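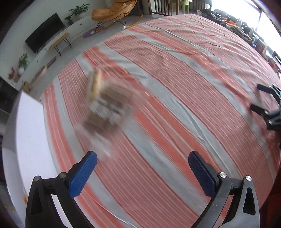

The first thing people on the packing crew at Flusta wanted to know was whether anyone would lose a shift, and according to one of them the answer so far has been no. The company began trying out robots for the fiddly small-item work this spring, and the older hands, bless them, have ended up as the teachers — showing the grippers how it's done, over and over, on cloth and every other surface. Ten people have moved over to the new job, same pay, with a lot less lifting. The trial runs through June, and then everyone sits down to talk.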